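Subject: Re: [binden-commons] Leaf blowers, again

On Friday, a list member in Lower Binden wrote:

> I have read all of the messages so far and I still don't see what
> the problem is. A blower clears my whole driveway in 15 minutes.
> With a rake it takes me an hour, and then my back is out for the
> weekend. If people want silence they can move to the country.
>
> Also, the rule already says no blowers before eight. Why do we
> need another rule on top of a rule?

Well, we did move to the country. That was the sales pitch for Binden, if anyone still has the brochure. Mine has a heron on the cover. I have lived here for 16 years and have yet to meet the heron, and I think I know what scared it off.

But I'll try to be fair, because I own a blower too. It's a Zullik, the orange one, bought in a weak moment at the hardware store in Pirnatport. It starts on the ninth pull and smells like a bus station. I used it for two autumns and then hung it in the garage, where it has been much more useful as a place to put my hat.

So, to the points raised.

The eight o'clock rule is fine as far as it goes. The trouble is that everyone now waits for eight like it's the start of a road race. Last December I stood in my kitchen with a cup of coffee and watched the clock on the stove roll over, and three of them went off before I got the spoon out of the sugar. Before the rule, at least they were spread out.

On the matter of time: yes, a blower is faster. My own driveway takes me roughly 60 minutes with a rake, and I won't pretend I enjoy the last half of it. But a fair share of the leaves I rake have arrived from across the street, by air, so I'd like some of that time credited to another account.

I copied my notes on the subject into the newsletter draft a while back and it never ran, so I'm pasting the page in as it stood. Skip it if you were on the list in the spring.

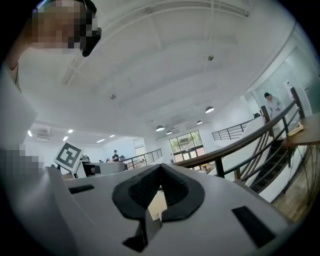
2 min read

A leaf on a lawn is doing no harm. Run the mower over it a couple of times while it's dry and it breaks up into bits that go back into the grass. A thick wet mat is another story and does need to come off, but most of us on the upper streets never get a thick wet mat. We get a scattering, and we treat it like a spill.

Flower beds are even easier. Leave them alone until spring. The leaves keep the soil covered and you get to stay indoors, and I've never understood why this is a hard sell.

Walks and gutters should be cleared, and the storm drain at the foot of Viklund Lane should be cleared before anything else in the village, as those of us with basements can tell you. A rake and a bucket will do it.

End of paste. I still stand by it, apart from the bit about "never," which was written before last fall.

What I'd propose is small. Pick two mornings a week when people can blow to their heart's content, and leave the other five alone. I don't care which two. I will go to Pirnatport and buy my groceries very slowly.

And to the gentleman with the back: I mean this kindly, try a wider rake. If you'd still sooner have a machine, I know of an orange one, going cheap. You'd have to take the hat off it first.

– Upper Binden, the house with the crooked mailbox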